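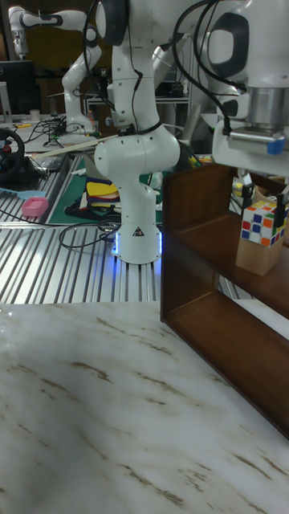
**Merkance 操作间 · 机械臂工位复工安全检查表(附逐项意见)**

检查日期:2026年9月1日
地点:Pescombe 楼,靠里的操作间
检查对象:置物架取放工位(白色机械臂、夹爪、前方石纹台面及台面上的木架)
检查缘由:夹爪线缆挂住木架并拖动木架,触发保护性停止
填写说明:打勾表示当场看过并且合格;没打勾的,后面都写了还差什么。意见写得比较长,请大家包涵,也请尽量读完再开机。

---

## 先把事情说清楚

那天跑的是 Kesach 里的 102 号程序,就是大家都很熟的那一套:夹住魔方,抬起来,放回木架上层的小木块顶上,松开,退回待机位。这套动作此前已经重复了几乎 1,000 次,一直很顺,所以出事的时候,在场的人第一反应都以为是夹爪没松开,盯着手指看了好一会儿,没有往线缆那边想。

后来翻了控制器日志,又把速度降到最低、线缆临时托起来重走了一遍,经过大致是这样:手指松开是正常的,魔方也留在了木块上。机械臂开始后退时,从上臂绕到夹爪的那根黑色线缆垂下来一个弯,弯的下沿勾到了木架前角。臂继续退,架子跟着在台面上滑,滑了 7 毫米,关节力矩超限,控制器自己停了下来。魔方掉在台面上,没有伤到人,架子也没有翻。

要特别谢谢当时值班的同事,停下来之后没有急着点"继续",先按了急停,再去看哪里挂住了。这一步做得很好。如果当时直接恢复运行,线缆多半要被扯坏,架子会被带到哪里去也不好说。

有一件事做得不够好,也一并写上:停机之后,魔方被顺手捡起来放回了原位,木架也被推回去了,都是出于好意,可是这样一来,掉落的位置只能靠回忆。以后再遇到,请先别动,拍完照、量完尺寸再收拾。

---

## 一、断电状态下的检查

- [x] **急停按钮按下、主电源关闭、开关处挂牌**

 三样都做了。挂牌用的是操作间门后那一块,字有点褪色,还能认出来,下次领耗材的时候顺便换一块新的吧。

- [x] **底座紧固**

 底座装在铝型材台面上,螺栓逐个用扭力扳手过了一遍,没有松动。重新画了防松标记线。擦旧标记的时候请用酒精棉,别用刮刀,型材表面已经有刮痕了。

- [x] **底座警示标识完整可辨**

 底座正面的三角形警示标贴还牢,边角没有翘。

- [x] **各关节外壳无裂纹、无异响**

 手动松抱闸,一个关节一个关节慢慢转过去听的。肘部那个大关节听得格外久,因为力矩报警就是它先报出来的,没有听出卡滞。外壳上也没找到新的磕痕。

- [x] **夹爪手指与安装座**

 两根黑色手指的指面磨损在允许范围内,左右对称。安装座的螺钉有一颗比别的松,差得不多,已经按规定力矩拧好。这颗螺钉和这次故障没有直接关系,但是既然发现了,还是请把它加进每周的例行检查里。

- [ ] **夹爪线缆外皮与接头**

 外皮上有一处压痕,手指摸得出来,看着没有破。通断测试是通过的,弯折着测也通过。即便如此,这里暂时不打勾,等新线换上以后再补。线已经向 Garrido 订了,连同配套的软护套一起。在到货之前,旧线允许低速使用,每次开机前摸一遍压痕的位置,觉得比之前深了就停,别犹豫。

---

## 二、线缆走向(这次的重点,请多花点时间)

- [x] **上臂至夹爪段的松弛量**

 原来的松弛量是按最远的伸展姿态留的,伸到头的时候刚刚好,缩回来的时候就会垂下一个大弯。大家平时看惯了,觉得线总要留点余量,这个想法没有错,只是余量都堆到了靠近夹爪的一侧,而这一侧偏偏就是进架子的那一侧。

 现在的做法是把余量往上臂一侧匀过去,在靠近腕部的地方加了一道魔术贴绑带。绑带请不要换成塑料扎带,扎带拉紧以后线就转不动了,腕部一拧,受力全落在一个点上。

- [x] **全行程走一遍,观察线缆最低点**

 手动模式走完 102 号程序的全部路点,在每个路点停一下,蹲下来从侧面看。注意是从侧面看,站着从上往下看是看不出垂了多少的,我们第一次就是站着看的,以为没问题,蹲下来才发现不对。

 调整后线缆最低点始终高于手指根部。

- [ ] **底座附近的线缆整理**

 底座旁边盘着的那几圈黑线,还有往左边拖出去的那一段,目前都只是放在型材台面上。它们不在手臂的运动范围里,这次也没有惹事,可是人走过去容易带到,清理台面的时候也容易扯。打算用型材槽里能卡的线夹把它们固定住,线夹还没到,所以不打勾。

 整理的时候请先跟负责控制柜的同事说一声,有一根是通讯线,以前被拔掉过一次,那一次找原因找了整个上午。

- [x] **线缆标签**

 两头都贴了。写字请用油性笔,上回用的水笔,手一擦就糊了。

---

## 三、木架与工件

- [x] **木架外观**

 前角有一道浅浅的擦痕,和线缆的高度对得上,基本可以认定是那次留下的。用细砂纸把棱磨圆了一点点,摸上去不割手。板与板之间没有松。

- [ ] **木架固定**

 这一项是整张表里最要紧的一项。架子一直是直接搁在石纹台面上的,底下没有任何固定。台面光滑,架子一受侧向力就走,走了之后程序还是照着老位置去放,放偏了也不会自己知道。

 讨论过两种做法。一种是在架子底下垫防滑垫,快,便宜,可是垫子有厚度,上层的高度就变了,路点得重教。另一种是在台面上加限位块,把架子的角卡住,高度不变,可是架子如果真被勾住,就会硬顶在那里,线缆受的力反而更大。

 目前的意见是先垫防滑垫,路点重教就重教,多花半天时间也值得。限位块等线缆彻底改好之后再谈。有不同想法的同事请写在本表末尾的空白处,都会认真看的。

- [x] **木架位置复核**

 底座中心到木架前沿,图纸值 545 毫米,复测相符。测量用钢尺,从底座的定位刻线量起。请大家以后都从这条刻线量,不要从底座外壳边上量,外壳是圆的,每个人找的点都不一样。

- [x] **垫块与魔方**

 浅色木块放在上层靠右的位置,四角贴了定位胶带。魔方摔过一次,转动还顺,棱角没有崩,可以继续用。选魔方当工件有它的好处,放歪了一眼就能看出来;也有它的麻烦,层与层之间会错开一点,夹之前请用手捏正。

- [x] **木架下层**

 下层请保持不放东西。之前有人图方便往里面放过擦布和螺丝盒,线缆垂下来的时候又多一样可以勾的。

---

## 四、周围环境

- [x] **运动范围内无杂物**

 长木棍、叠好的布、小容器这一类的东西,练别的任务时会用到,用完常常就留在了型材台面和绿色切割垫上。这次逐样比对过运动范围,都碰不着。不过 102 号程序碰不着,不代表别的程序也碰不着,换程序的时候请重新看一遍,别照抄这个勾。

- [x] **相邻机械臂的干涉**

 后方另一张台子上的机械臂,两边同时伸到最远也够不到对方。复测时那一台处于停机状态。

- [ ] **人员站位标线**

 地上那圈黄色胶带磨得只剩一半了,靠石纹台面这一侧几乎看不清。需要重贴。重贴的时候往外让一点,因为以前画线只算了手臂的长度,没有算夹爪。

- [x] **急停按钮可达性**

 从操作位、从木架一侧、从显示器前面,三处都试过,伸手能按到。椅子请不要停在急停前面,这句话写过很多遍了,这次检查时椅子又在那里,只好再写一遍。

- [x] **照明**

 木架内侧偏暗,加了一盏夹灯,夹灯的线从后面走,不经过运动范围。

---

## 五、通电后的检查

- [x] **状态灯**

 上电后底座一圈蓝光正常亮起,与控制器界面显示的状态一致。两边都要看,光看灯不看界面不行,光看界面不看灯也不行。

- [x] **急停功能**

 空载低速运行时按下,手臂立即停住,没有明显下坠。复位后需要人工确认才能再次运行,确认过了。

- [x] **保护性停止的力矩阈值**

 原设定偏宽。架子都被拖动了一截才停,说明阈值在后退这一段放得太松。已经把后退段单独调低,用弹簧秤从手指根部往反方向拉,能在架子开始滑动之前停下来。放置段的阈值没有改,改了会误停,试过,一放魔方就报警,没法干活。

- [x] **后退轨迹**

 原来是松开手指之后斜着往后上方退,省时间。现在改成先竖直抬高,离开架子上沿以后再往后退。每一次循环慢了一些,大家不用着急,慢就慢一点。

- [x] **低速空跑**

 不放魔方,全程有人手扶急停,走完没有异常。

- [x] **低速带件**

 放上魔方,同样有人手扶急停。其间有一次魔方放下后略微歪斜,查下来是夹之前没有捏正,与轨迹无关。

- [ ] **正常速度带件**

 还没做。要等新线缆换好、木架防滑垫装好以后再做。请不要因为低速跑得顺,就自己把速度调上去。

---

## 六、流程上的几点意见

这一部分没有打勾的格子,写的是检查过程中聊到的事,记下来免得忘了。

原来的开机检查单其实早就有"线缆状态"一栏,可是只有"正常"和"不正常"两个选项,天天看天天都是正常,勾着勾着就成了习惯。新版把这一栏改成要填线缆最低点在哪个路点,得蹲下去看了才填得出来。会多花一两分钟,请大家体谅。

Kesach 的日志默认只保留到下一次重启。这次幸亏重启之前导出来了,如果没有导出,力矩曲线就没了。导出日志现在写进了停机后的步骤里,排在"恢复运行"前面。导出的文件放进共享盘的故障文件夹,文件名带上程序号就行,格式不用太讲究。

刚来的同学看到报警会紧张,总觉得是自己弄坏了什么,于是想赶紧恢复原样。这个心情很能理解,我们每个人刚开始都这样。请带新人的同事多说一句:停机之后慢慢来,先叫人,再动手。报上来的故障不会算在谁的头上。

还有同事提到,一月份搬台子的时候,木架的朝向转过一个角度,前角就是那时候开始朝着手臂后退的方向的。查了当时的照片,确实如此。搬动之后路点重新教过,线缆却没有重新看。所以新版检查单加了一条:凡是挪动过架子、台面或者底座中的任何一样,本表第二部分从头再做一遍。

---

## 七、未完成事项

| 事项 | 状态 | 完成前的限制 |
|---|---|---|
| 更换夹爪线缆及护套(Garrido 供货) | 已下单 | 仅限低速,每次开机前摸检 |
| 底座旁线缆加线夹 | 等线夹 | 清理台面前先告知控制柜负责人 |
| 木架加防滑垫并重教路点 | 待安排 | 每次开机前复测木架位置 |
| 重贴站位标线 | 胶带已领 | 操作间内只留操作者和监护者 |
| 正常速度带件试运行 | 以上完成后进行 | 不得自行提速 |

## 检查结论

同意**限速复工**。运行时必须有第二个人在场,手边能按到急停。未完成事项全部补勾之后,由当班检查人重新填写第五部分,再恢复正常速度。

本表打印一份贴在操作间门内侧,电子版放在共享盘。旧版检查单请从夹板上取下来,免得拿错。

补充意见(请手写,字大一点):

______________________________

______________________________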